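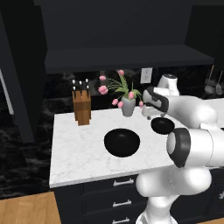
Simulated kitchen, arm over the counter with the two black bowls

Steseck open day, notes from the simulation room
Forum: Robotics > Events and visits

tallow_creek wrote:
Went to the Steseck open day on 23 March 2025 and said I'd post notes for people who couldn't get in. Most of the crowd went to the mobile base demo in the main hall. I spent my time upstairs in the simulation room, where they run the kitchen setup. It's a rendered kitchen with one white arm at a marble counter, and they let visitors pick the start position and then run it.

The task that afternoon was bowl stacking: pick up the smaller bowl, put it in the larger one. Amr Shehata ran the session. He said the policy was trained on 646 demonstrations, all recorded by people driving the simulated arm by hand. Each run gets 40 seconds before it counts as a timeout.

I watched 8 runs. Five finished. Two timed out with the gripper near the rim, opening and closing. In one it pushed the bowl a few inches and then stopped. They left the failures up on the screen and talked about them, and I appreciated that.

Parking was fine if you came in from the Bidero side. The front lot was full before ten.

benchgrease wrote:
Thanks for writing this up. Did they say anything about real hardware? I've been to two of these now, and both times the kitchen was on a monitor.

tallow_creek wrote:
They have a real arm on the ground floor, but it wasn't running kitchen tasks. Shehata said the plan is to have the bowl task on it by October.

benchgrease wrote:
Then I don't see the point of showing it. A bowl in a simulator has whatever friction you typed in. Glossy black bowls on a real counter under real lights are a different problem. I'd take one bad real run over five good rendered ones.

mrs_podwell wrote:
I was there too, in the earlier group. I disagree with benchgrease. You learn a lot from a simulator if they let you move things, and they did. I asked them to put the arm in a different spot relative to the counter and it was done in under a minute. Try that with something bolted to the floor.

Also the kitchen is pretty cluttered compared with what Benmoussa showed last time, which was a cube on a gray table. This one has flowers at the back of the counter, an outlet in the wall and utensils hanging on the right. The arm has to work with all that in view.

benchgrease wrote:
Clutter at the back of the counter doesn't matter if the arm never has to reach through it.

mrs_podwell wrote:
It matters to the cameras.

tallow_creek wrote:
You both have a point. I asked about the clutter in the Q&A. Shehata said the background changes between sets, so the policy can't just memorize it. The part I found most useful was the approach. It comes in from above with the fingers open and pointing down, and it waits over the counter for a moment before committing. 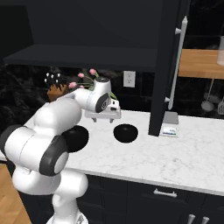 The wait is where the slow runs lost their time. If it didn't like the angle it would back off, come around and try again, and on the two timeouts it did that until the clock ran out. Shehata's explanation was that a lot of the people who recorded the demonstrations paused there too, so the policy learned the pause.

hexkey_dan wrote:
We had the same thing at Podetti with a drawer task. We trimmed the pauses out of the recordings and it got faster, but it also started bumping the handle. We ended up putting half of them back.

Do you know which gripper model they have on it? Looks like a plain parallel one with two short fingers.

tallow_creek wrote:
Didn't catch the model. It was on a slide but it went by fast.

benchgrease wrote:
hexkey_dan, was your drawer task on real hardware?

hexkey_dan wrote:
Sim first, then real. The pause problem showed up in both. I'd say that's an argument for checking in sim before you break a drawer.

benchgrease wrote:
Fair enough. I'd still like to see the bowls in person. If they do run it in October I'll drive up.

mrs_podwell wrote:
Sign up early. The list for the simulation room was almost full when I registered.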